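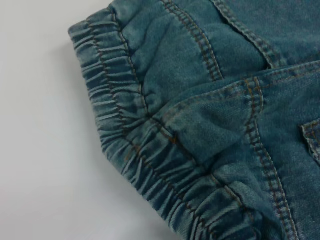 Teal denim, gathered elastic cuff, close up.

October 12, 2025

Sunday, so the office is quiet and I finally got a long stretch with the Prastinen beta. We've had the closed trial of the feed since March and I wanted to write down where the invite system stands before I forget it all again.

Sent 54 invites this morning in one go. 30 accepted by lunch, which is way better than the last batch! Six bounced, all with the same mail error, so I'm guessing our sender address got flagged somewhere. Need to look at the logs for that.

The group sharing thing still confuses people. You post to a circle of friends, somebody reshares it, and now strangers can see it (the lock icon stays on, too, so it looks private when it isn't). I turned off resharing on locked posts for the Adia test group and left it on for Navport. Let's see who complains first.

Photo uploads are fine up to 50 in an album. Past that the page hangs in the older browser and you have to reload – I tried it three times, same result each time. Thumbnails load slow but they do load.

Still to do: the name field. It chokes on Ziółkowski and prints a question mark where the ó should be. Probably the database and not the form, but I haven't checked the export yet.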